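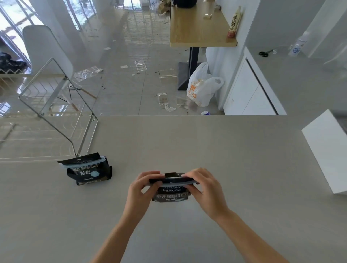
For two months I teach a robot by doing the work myself, with my own hands, and I want to write down what I have learned before I forget it. When I started at Penix, I believed that a demonstration must be perfect. I practiced every task many times before recording, like a pianist. Then Ngân Kiều looked at my first files and told me they were too clean and all the same. Now I work more like a person in a kitchen. With the coffee bags, for example, the top is folded over and then the light blue clip must go across the full width, and my fingers move along it little by little. The Blue Mountain bag and the one called Charcoal Fire are both black and both get the same kind of clip, but I try not to close them with the same movement each time.

The difficult part is to be slow without being false. If I pinch too fast, the fingers hide everything and the clip is simply closed – the robot learns nothing about the moment between. If I go too slow, I begin to hold the bag in a strange way, as if it was made of glass.

I also tried the remote control for the same job. It took me 60 attempts before I made one I wanted to keep, and my shoulders hurt until evening. I could not feel the fold at all. By hand I know when the paper or foil gives up, but with the controller I must guess from the screen.

In July we will do lids and jars. I am a little afraid of the jars.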